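Minutes, supper group planning meeting, Benness Hall kitchen, March
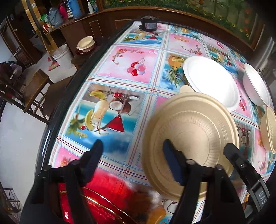 3 min read

Present: Mitsuko Kaneko (chair), Shuk-fan Yen, Ilham Teoh, Emiko Higuchi, Yuzuki Nagano (notes, sorry for the state of them). Started 6:40.

1. Last minutes
Read, ok. One fix: the big pot went to Shuk-fan, not Ilham. Key to the side door still not found.

2. Bowls and plates
Main item, took most of the evening. Spring supper is 58 people, soup first, then rice and a main, then cake. Had the beige molded pulp bowls out on the table next to a white disposable one, plus a white plate.

Shuk-fan for the beige. Likes the ribbed rim, says it gives you something to hold on to when you're carrying two. Ilham not sure, thinks the rings inside will catch rice. Emiko says who cares, people scrape.

White bowl looks cleaner on a table, Mitsuko said, and we already have most of a box left from the fall. Shuk-fan: most of a box won't do 58 soups plus seconds. Mitsuko agreed.

Price from Skuston for a case of 400 pulp bowls, we'd use them for this and the summer one and probaly still have leftovers. Tromon is cheaper but the sizes on their list didn't make sense, Ilham tried to call and got the machine. Leaving Tromon.

Lids. Do we need them? Only for take-homes. Long back and forth. Emiko wants lids that fit the soup bowls so people can take soup home, Shuk-fan says soup in a car is asking for it. Settled on lids for rice only.

Agreed: beige pulp bowls for soup and rice, white plates for cake. Use up the old white bowls for salad. Ilham to order one case from Skuston.
Agreed: Emiko to fill one of each with hot soup at home and leave it for half an hour, tell us before Ilham pays.

3. Tablecloths
The fruit one (cherries, pineapple, coconut, plaid stripes) stays for the serving table. Wipes down fast and it's cheerful. Mitsuko asked if it's too much with the red napkins. Vote, sort of. Keeping it. Plain paper on the long tables.
Need 2 more clips for the serving table, the cloth slid last time when the rice cooker got pulled forward.
Emiko has clips.

4. Menu
Soup: miso with potato and leek, Mitsuko. Second soup if the stove behaves, left rear burner still slow.
Main: chicken and a tofu tray, Shuk-fan. Keep the spoons apart please, there was a complaint.
Cake: Emiko, sheet cake, lemon. Someone said cherries on top to match the cloth and it got noted so here it is.
Drinks: tea, water, lemonade. Ilham to borrow the second dispenser from Chatzigeorgiou's, the bakery, and return it CLEAN this time.

5. Money
Balance is $2,086. Yuzuki read out the receipts, all in except the one for dish soap. Mitsuko says don't touch the balance for decorations. Fine.
Ticket price same as last year. Kids free.

6. Setup and washing up
Doors at 5, kitchen from 2. Ladles live in the second drawer, please put them back there, we lost a good ten minutes last time.
Used pulp bowls go in the compost bin IF they're scraped. White ones in the trash. Shuk-fan to make a sign, big letters, one for each bin.
Washing up: Yuzuki and Ilham. Drying: whoever is standing closest.

7. Anything else
Emiko asked about a new kettle. Not now.
Shuk-fan's apron is missing, green with a pocket, check your bags.
Mitsuko can't do the next meeting before 7 so we start at 7.

To do
Ilham: call Skuston, dispenser
Emiko: soup test, clips, cake
Shuk-fan: bin signs, chicken and tofu
Mitsuko: soup, ask about teh side door key
Yuzuki: type these up, find dish soap receipt

Closed 8:15. Next one same place, bring your own mug.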